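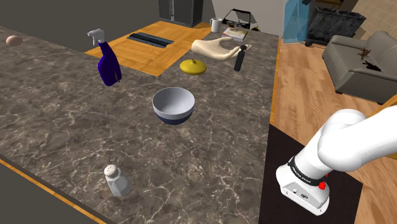

Slide 2: Where the clutter comes from

OK so, quick hello first (I'm Ermanno Messina, I do the sim side of Silholm), then straight into it, because I always run long on this part.

Everything you'll see today is rendered. No real kitchen got messed up! The counter, the mixing bowl, the salt shaker, the spray bottle, that yellow lid lying flat on the marble, all of it gets dropped in by a script we call Milto. Milto picks a room, picks a counter, and scatters stuff on it. Then the arm has to get a job done in the middle of whatever it got handed.

Say this slowly: we train on 400 layouts and test on 57 that the policy has never seen. People always ask, so get it in early.

Mention the background too. The fridge, the armchair, the wood floor, those are there on purpose. Our first version had plain gray walls and the policy got really comfortable with plain gray walls (pause, let them laugh or not).

Slide 3: Two views, one policy

The method is called Ferri and it's pretty simple. One wide view of the room, one close view looking down past the gripper. We used to just glue the two together and hope. Now the policy learns how much to trust each one at every step, so it can lean on the wide view while it's traveling and on the close one when the fingers are near something.

Don't get into the math here. It's in the backup slides and Wemura folks can grab me after.

Slide 4: See-through stuff is hard

My favorite slide, take your time with it! 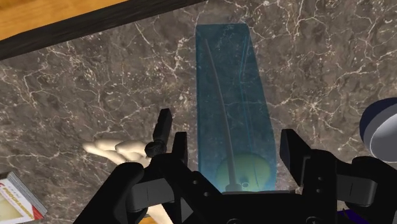 Close view from Ferri: translucent blue container, dark rod and a pale round object inside.

Ask the room: where does the container stop and the marble start? Give them a few seconds. The veins show faintly through the base, so color alone doesn't help a whole lot.

Numbers: the glued-together baseline failed on 16 of the 57 test layouts. Ferri failed on 7. Most of those 7 had a see-through object close to the fingers, so we're better at this and still not good at it.

If someone asks about real hardware: planned for December, same policy, no retraining to start with. Don't promise more than that.

Next slide is the failure clips. Check that the sound is off.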